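Part 4: Bringing the Brisket Up to Temperature

By now you've trimmed your brisket (Part 2), rubbed it and let it sit overnight (Part 3), and you're probably itching to light something. Me too! I've been running the Millow smoker on my back patio since last June and this is still my favorite part of the whole business, even though it mostly means leaving things alone.

I'm assuming you have the Millow with the Clevar temperature controller attached to the right-hand port. If yours came with the older dial controller, skip to Part 6 and come back for the wrapping steps.

Before you start

You'll need your rubbed brisket, straight from the fridge. A full flat-and-point is fine, and so is just the flat, but the flat cooks faster and dries out faster, so keep a closer eye on it. You'll also need a full hopper of pellets (I use Hawthorne's oak blend, but any plain hardwood pellet will do), the drip tray, the water pan, two meat probes, and a roll of unwaxed butcher paper.

CAUTION: Put the smoker at least 6 feet from walls, railings and anything with a roof on it. Never run it in a garage, even with the door up.

Setting up the smoker

1. Check that the controller is switched off at the back, then plug it in. Use a grounded outdoor outlet. If you need an extension cord, get a heavy outdoor one and uncoil it all the way.

2. Slide the drip tray in with the lip facing you. It feels like it wants to go in the other way – it doesn't.

3. Set the water pan on the lower rack and fill it to the line with hot tap water. Cold water works too, you'll just be waiting longer for the cooker to settle.

4. Fill the hopper, close the lid, and turn the controller on. The display shows a row of dashes while it checks the fan.

5. Press and hold SET until the number blinks, then bring it down to 250. Press SET again to save. If you forget that second press the controller goes back to its factory setting, and I've done this more times than I'd like to admit.

6. Close the door and leave it closed. You'll get a lot of thick white smoke first, then it thins out to almost nothing. Wait for the thin stuff before the meat goes in.

Note: The display reads the air near the back wall. The rack usually runs a little cooler, so clip one of your probes to the grate and trust that number for the rest of this section.

Putting the meat in

7. Set the brisket on the middle rack, fat side down. (Crisóforo Gallegos, who taught me most of what I know about beef, is a fat-side-up man and we've agreed not to discuss it at dinner.) The Millow's heat comes from underneath, and I like having the fat between the fire and the meat.

8. Push the second probe into the thickest part of the flat, from the side. Try not to park the tip in the seam of fat between the flat and the point, or you'll get a reading that means nothing.

9. Close the door and set the meat alarm to 165.

Now go do something else. No peeking for the first three hours! Every time that door opens you lose heat and moisture, and the cooker has to climb all over again. 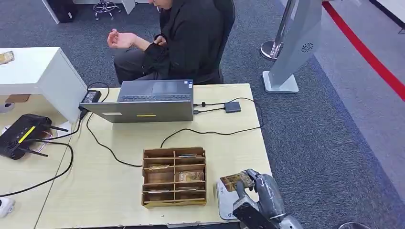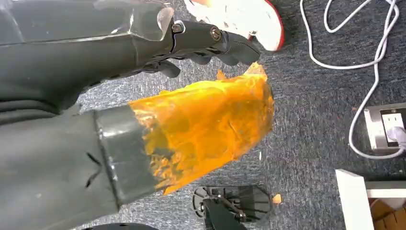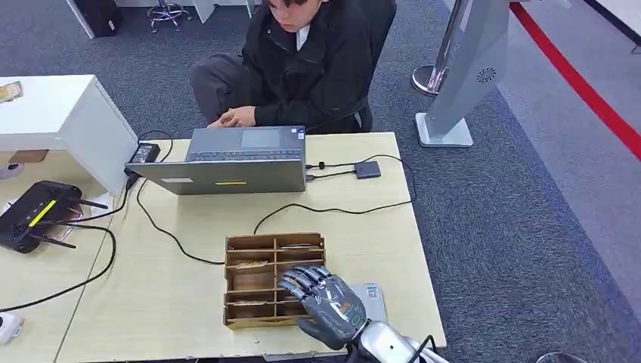

The stall

Somewhere past 150 the meat temperature is going to stop moving. It might sit there for hours, and it may even drop a degree or two. Your smoker is fine and your probe is fine. Moisture is coming off the surface and cooling the meat as fast as the fire can heat it, and all you have to do is wait. Please don't crank the controller to 350. I did that on my second brisket and we ate a lot of chopped beef sandwiches that week.

10. When the alarm goes off at 165, look at the outside. You want a dark crust that doesn't rub off when you scrape it with a fingernail (through a glove, please). If it still smears, give it another half hour and look again.

11. Tear off two long sheets of butcher paper and overlap them by half. Pull the brisket, wrap it snugly, and fold the ends under.

CAUTION: The drip tray is full of very hot fat at this point. Don't try to slide it out to empty it. If it looks close to the top, turn the smoker off and let the tray cool first.

12. Put the wrapped brisket back, poke the probe through the paper into the flat, and reset the alarm to 200.

13. Top up the water pan and check the hopper while you're there – if you can see the bottom, add more pellets now.

When the alarm sounds again, start testing with a skewer. It should slide in with hardly any push. One spot going in easily isn't enough, so try the flat in several places. Some briskets get there at 198 and some want 205, and I go by the skewer every time. Resting and slicing are in Part 5.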